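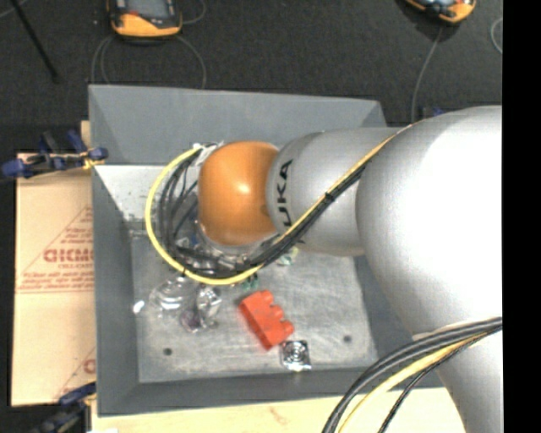

Filed under: Photography, Days Out
December | by Imelda Barredo

The train to Brovness leaves very early, and on a Sunday there is only one that arrives before the doors open, so I was awake in the dark with my camera bag already packed from the night before. I wanted to see the winter open day of the Flekano studios. My friend Xiaoyan Deng went last year and she spoke of it for weeks. This time she came with me, and she brought the sandwiches.

Flekano is a building of rental studios on the old harbor road. Photographers rent a room for a day or a half day, and once in the year they open all the rooms to visitors and put a different light in each one. You pay a small entrance at the desk and you get a paper map and a sticker. The sticker fell from my coat before lunch and I was asked two times if I had paid.

We started on the ground floor in the room for portraits with one lamp. A man from the studio had a big softbox on a boom, and he moved it slowly around a volunteer from the public, first in front, then to the side, then almost behind. I know this theory from books. But to stand in the room and see the shadow of the nose walk across the cheek was much better than any diagram. He told us to look at the eyes first and the meter second. He set his camera at ISO 400 and did not touch it again for the whole demonstration, and I liked that, as I change mine too often.

Then we were allowed to try. I took some pictures of Xiaoyan with the lamp high on the left side. She does not like to be photographed and she makes a face like at the dentist. In three of them she forgot me and looked at the window, and those are the good ones. I will print one for her mother.

The second room was about hard light on shiny things. They had spoons, a kettle, glass bottles, and a teacher who said that when you photograph metal you photograph the room around it. I had to think about this for a while. If there is a white card next to the kettle, the kettle becomes white on that side. If there is nothing, it is dark, and you see yourself in the middle with your camera. We spent a long time there bending pieces of black paper. My problem was always the same, a burned spot in the upper part where no detail was left. The teacher put a sheet of tracing paper between the lamp and the kettle and moved the lamp farther away, and the spot turned into a soft stripe. Tracing paper costs almost nothing. I have bought flash accessories for much more money that did less.

Lunch was soup in the corridor. There were not enough chairs, so people ate standing up with their cameras hanging over the bowls, and one lens cap went into the soup (not mine).

In the afternoon there was a small hall with tables of used equipment. I was looking for a light stand that does not fall over. I found a Zonmont stand, heavy and a little scratched, with all its screws, and I bought it. Xiaoyan looked at a flash head of 600 watt seconds and asked the seller many questions, then put it back, because her living room is very small and she would only blind the cat. I think she will telephone him this week.

At 2 there was the talk I had come for, by a photographer whose company is called Dow and who makes self-portraits. I do this also, on mornings when the house is empty, and I have always the same trouble with focus. The advice was simple. Put a broom in the place where you will stand, focus on the broom handle, switch the lens to manual, take the broom away and stand on a piece of tape. Somebody asked about phone apps and remote controls, and the answer was that they are fine but the hand with the remote looks strange in every picture. I wrote down "broom" in my notebook and underlined it.

The room upstairs with colored gels was a disappointment for me. It was too full, the music was loud, and people with big bags stayed in the doorway. We waited, saw one minute of blue and pink, and went down again. If you go next year, I would do that room first, in the morning, and keep the ground floor for later.

Practical things. The cloakroom is free but closes before the building does. There are lockers, but a tripod does not fit inside. The café only takes cards. From the station it is a pleasant walk along the water if there is no wind, and we had wind. The stand was heavy on the way back and we changed hands at every bench.

I tried the broom yesterday evening in the kitchen. The focus is sharp, but I had forgotten to move the drying rack behind me, so I will have to do it again on the weekend.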